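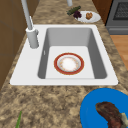
Right, I promised a few of you I'd write up what I learned from six months of trying to get my sourdough-hating family to eat bread made at home, so get comfy, put the kettle on, this may take a while (it always does with me)

First thing. It was never the flavour they minded, it was the crust. My mum-in-law, Hannelore, has been too polite to say so since Christmas, and only let it slip in June when I caught her soaking a slice in her soup until it gave up completely

So I went back to a plain tin loaf, the sort my gran made in Wevdale, and I can't tell you how happy it made everyone. 400 grams of strong white flour, a bit of butter rubbed in, milk and water half and half, salt, and a sachet of the ordinary dried yeast. No starter in a jar needing to be fed like a hamster

The milk is the bit I'd got wrong for years – I was using it straight from the fridge and then wondering why the dough sulked until bedtime. Warm it till it feels like nothing much on your finger. Lovely Afia Baidoo told me that when we lived in the flats and I nodded and ignored her, sorry Afia, you were right!!

Knead it longer than you fancy. I put the radio on and do it through a whole programme, and if it's a good one I carry on a bit. Then bowl, tea towel, and off you go and do something else with your morning
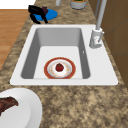 One strawberry, one red-rimmed plate, one sink.

Anyway, second rise goes in the tin, and please do grease the corners properly. I have lost so many corners. Let it come up just over the top of the tin and no further, or it flops over the sides like a hat

Oven nice and hot, then turn it down a touch after the first 17 minutes. I know that's a silly number, it's what I scribbled in the margin years ago and I'm too superstitious to change it now

When it's out, wrap it in a clean tea towel while it's still warm. This is the whole secret to a soft crust and I'm a bit cross it took me this long, seeing as my gran's loaves were always bundled up on the side like babies

Felicidad asked if it freezes. It does, beautifully, but slice it first or you'll be sawing away at breakfast in your dressing gown

And Silvan, yes, you can do it with half wholemeal, just give it a good splash more milk and don't expect it to climb quite as high. Let me know how you get on, I'd love to see it x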